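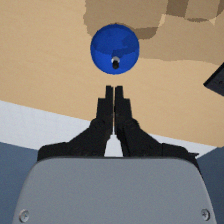

According to Elfriede Meinecke, the trial version of Kalell is all a beginner needs, and anyone who pays for the full kit in the first month is throwing money away.

I've read that remark in the Lernetti newsletter several times now and I'm still dithering, so I thought I'd ask you kind people. I'd like to learn to program a robot arm at home, on screen, without buying a real arm (my other half has been quite firm on that point!). The trial gives you 2 practice tasks and the paid one gives you 20. Has anyone here used both, and is the full kit worth having for a complete novice?

Posted by marrowfat, 16 August 2024

oldbenchhand

Welcome, marrowfat! I bought the full kit last December and have had a great deal of pleasure from it, though the manual is heavy going in places and I'd make a pot of tea first.

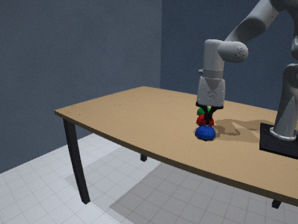

The trial is generous with views, I'll say that for it, and you can switch between them as often as you like. My advice is to start every session with the wide one. With the hand pointing straight down over the blue, red and green domes you can get your bearings on the whole arm, and then you go in close when you want to fuss over the fingers. I spent far too long in the close view at first and got in a dreadful muddle over left and right.

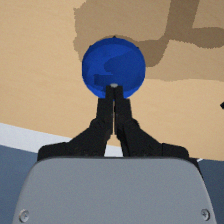
Close view from the gripper, fingers together over the near rim of the blue bowl

Do the first task until you're bored with it, and then decide about paying. Five evenings was enough for me.

frerichs_fan

just get the full one, the trial nags you

Zovov

I'd lean towards the trial as well, but do check your computer can manage the shadows. Mine is elderly and I have to turn them off. 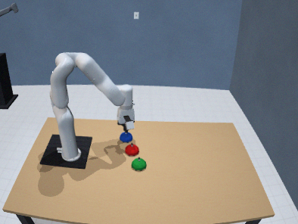

Screenshot: Zovov / Lernetti members' gallery

If yours runs a table view like this one smoothly, with the arm's shadow spread over the wood, you should have no bother with the paid tasks. They use the same room and the same arm. Support answered me in two days when I got stuck on the licence key, and they were very nice about it. Do let us know how you get on!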